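The lease on the front half of the building ran out at the end of May, and until then my aunt meant to sell buns out of it.

She had been selling buns in Godatville for most of my life. Everyone bought from her on the way to the mill road, two at a time, in a paper bag that went clear with steam before you got to the corner. When the mill road closed, the people who used to walk past drove the other way, and she went from three trays in the morning to one, and then to a single pot on a table.

I came up on the bus to help her pack. I had told my job I would be gone a week. I had a bag with work pants in it and a roll of tape, because I didn't trust her to have tape.

She had tape. She had a drawer of it.

"Start with the back," she said. "Don't touch the front."

The back was where the flour had been. There were still shelves along one side and a sink with a long cloudy streak under the tap. I wrapped bowls in newspaper and put them in boxes that had held canned peaches. Every box said Goicoechea on the side in green letters, after the wholesaler out by the highway. My aunt had been taking their empty boxes home for years and had never bought a peach from them. I wrote BOWLS on the first one, and then BOWLS on the next one, and by noon I had given up and was writing BACK.

She made dough while I worked. She did it on the counter by the sink, and I had to pack around her. I had forgotten how little she looked at it. She looked out the window, or at me, or at the clock, and her hands folded the dough over and pushed it away and turned it. When I was a girl I thought she was thinking about something very important while she did this. I asked her now what she thought about.

"The phone bill," she said.

She was moving to Kivia to live with my mother. It had been settled over the winter, in phone calls I wasn't part of. My mother had cleared out the sewing room. She had also said, to me and not to her sister, that there was to be no flour in the house, as she had only just gotten the kitchen the way she liked it. I had been carrying this sentence around since I got on the bus. I had thought I might say it on the first night, over supper, and then I thought I might say it in the morning.

"Your mother has a gas range," my aunt said, cutting the dough. "I don't like gas for this. I'll bring the electric."

"I think she has everything she needs," I said.

"She hasn't got a steamer."

"No."

"Then she hasn't got everything." She rolled a piece under her palm until it was round and set it on a square of paper. "You can put the tall pans in with the bowls. I won't want the tall pans."

I put the tall pans in with the bowls. They didn't fit, so I took them out again and left them on the floor by the door, where I tripped over them twice before supper.

We ate standing up. She had sold the chairs. She told me who had bought them and what they had paid and how long they had stood there trying to get the price down. Then she told me about the man from Kiditz who had offered her 800 dollars for the recipe. Kiditz had a counter in the bus station and another at the hospital, and they sold buns from a freezer case, heated to order. He had come in a good coat and eaten four of hers without sitting down.

"What did you say to him?"

"I told him flour, water, yeast, sugar, a little oil. I told him to wait until it's ready." She wiped her plate with a piece of bread. "He wanted to know how long. I said it depends on the day. He wrote that down, and then he crossed it out."

"Did you take the money?"

"He didn't offer it after that."

I slept in the room over the shop, on a mattress with no frame. In the night I heard her come down the hall and go downstairs, and then the tap, and then nothing for a long time. I lay there and practiced telling her. Mom is worried about the kitchen. Mom thinks you should rest. Mom says no flour. None of them sounded like a thing one person could say to another person at six in the morning, and when six came I was asleep.

When I got downstairs the first buns were done.

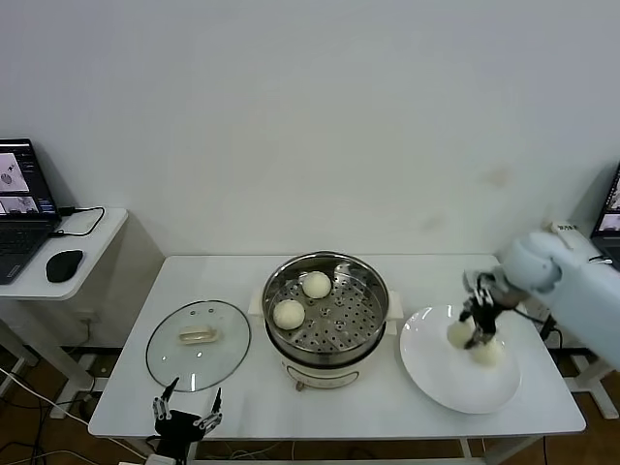

*Two on the plate and two still in the basket.*

I had never gotten used to how white they were. The ones I bought in the city were always a little yellow, or gray along the bottom. Hers came out smooth and round, and you wanted to put your thumb in one just to see it come back. I did that when I was small and got my hand slapped for it, and then she gave me the one I had ruined.

"Those two in the basket are for the bus driver," she said. "He still stops."

"He's not supposed to stop here anymore."

"He's not supposed to do a lot of things."

She let me have one. I ate it over the sink. It was plain, with nothing inside, which was the only kind she had ever made. People used to ask her for pork or for bean paste and she would tell them where in town they could get it. She said if she started putting things in them she would have to start putting up a sign.

The driver came and went. He paid with coins and said he was sorry to see her leave, and she said she was sorry too, in the same voice she used for giving change. Then a woman came in with a little boy, and there was nothing to sell them. My aunt told them to come back in half an hour. They waited outside against the window. I could see the top of the boy's hat going by, first one way and then the other.

"You could make more at once," I said. "You've got the big steamers in the back."

"You packed them."

"I can unpack them."

"No," she said. "This is fine. This one I know how to listen to."

I didn't know what she meant, so I stood next to her and listened. I could hear the water, and the lid, which made a small ticking sound when the steam got under it. After a while the ticking got slower. She lifted her head, and I thought she was going to take them off, but she waited. She waited what felt to me like much too long. Then she turned the knob and left the lid where it was, and waited again.

"If you open it right away they fall in," she said. "You let them get used to the idea."

The woman and the boy got theirs. The boy dropped his on the step and my aunt gave him another one, and that was the end of that batch.

I told her after lunch. I hadn't planned it. I was taping a box shut and she was writing labels, and she said she thought there was a shelf in my mother's pantry that would hold a sack of flour if they moved the rice.

"She doesn't want flour in the house," I said.

My aunt went on with the label. She finished the word, capped the pen, and pressed the label flat on the box with the side of her hand.

"She told you that?"

"At Christmas. And again before I came."

"What about it? What does she think it does?"

"She says it gets into things."

"Well," my aunt said, "it does."

I had thought she might be angry, or that she might cry, which I had never seen. She looked at the shelves instead. They were almost bare by then. There was a line along the wall behind them where the paint changed color, from years of sacks leaning on it, and she put her finger on the line and followed it a little way.

"When we were girls she wouldn't eat the skin," she said. "She peeled it off and gave it to me. I had to eat it fast so our mother wouldn't see. I must have eaten a mile of skin."

"I'm sorry I didn't tell you before."

"You were waiting for a good time." She pulled the next box over. "Hand me the tape."

We worked until it was dark. She didn't bring it up again, and I thought she had decided to leave it all behind. I even looked around for a place to set the things she wouldn't be taking. But when I came down from washing my face, she had a box open by the door, a good one with both flaps, and she was folding a dish towel into the bottom of it.

"There's a garage," she said.

"What?"

"At your mother's. There's a garage, and it has an outlet. I saw it when I was there for the funeral. It's on the left wall, over the paint cans."

"You're going to steam buns in the garage?"

"It's not the house," my aunt said. She tried the towel one way and then the other. "She said the house."

I told her the garage was cold. She said dough could be kept under a coat. I told her my mother parked the car in there, and she said my mother could park it in the street like other people. I couldn't think of anything else that was wrong with it, so I went and got the newspaper.

She wouldn't pack the steamer that night. It would go in last, she said, in the morning, after the driver came. She only wanted the box ready. I wrote KIVIA on one side, and she took the pen from me and wrote GARAGE under it, in capital letters, and went over each one twice so it would show.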